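Got to Tendarik's shop in Grorkovville just before 11, parking is terrible, go round the back. Tuesday visit, small group, coffee weak. Brendan Lenihan walked us straight to the arm cell, which suited me fine, the sales talk can wait.

One arm, one table, wrist camera, two-finger gripper. Olga Henríquez looks after it. Her morning routine: power up, home the arm, open and close the gripper, check the finger screws with a hex key, then wipe the camera window. Cable gets looked at where it bends behind the wrist. They swapped it in April, job number 218 in the log, a paper log by the way, hanging on a string. 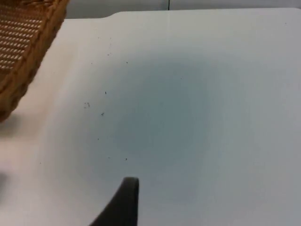
Finger pads were my main question as ours at Stollard wear out on one side. Olga says check the finger mounting first, then the pads, and swap both together even if one looks ok. The wrist camera gives her a view of the finger too, low down and blurry, with the wicker basket up in the corner. White tabletop has little dark specks and scuffs on it, the same sort of thing I'd want to clean off ours before redoing the camera setup. She redoes hers after every pad change. Takes her 2 coffees, her words.

Asked about spares. They keep a full gripper on the shelf, plus pads, plus one cable. Kieran Doherty wanted to know about the controler fan filter, answer was vacuum it monthly and replace it when it looks sad.

Missed the Gilmartin talk becuase we ran over. Will email Olga for her checklist.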